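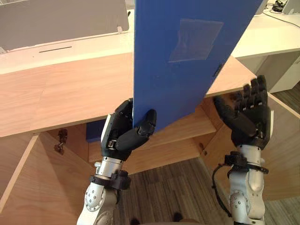 Figure 1. Blue panel at the wooden cabinet, Flurnley reading room.

3.2 Storage conditions and labeling

Paper records at the Flurnley site were kept in open office furniture until the transfer to Skála. Šindelář and Bartoš argue that small archives lose more material to misfiling than to decay, and our survey supports this view for the period after September. We drew a sample of 200 files from the parish and school series. Each file was checked against the Sturka register for call number, date range and sheet count.

Of these, 98 matched the register in every field. Most of the remaining files differed only in date range – usually where later letters had been added without a new entry. In 2 cases the call number belonged to a different series. Both files were returned to their original place, and the register was corrected.

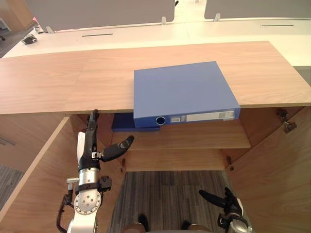 Figure 2. Ring binder with spine label, lying on the cabinet top.

Spine labels were recorded separately from the contents. Where a label and the register disagreed, the register entry was preferred, following Dimaculangan. Labels too faded to read were coded as missing – they were not reconstructed from the contents. The effect of this rule on the match rate is treated in Section 4.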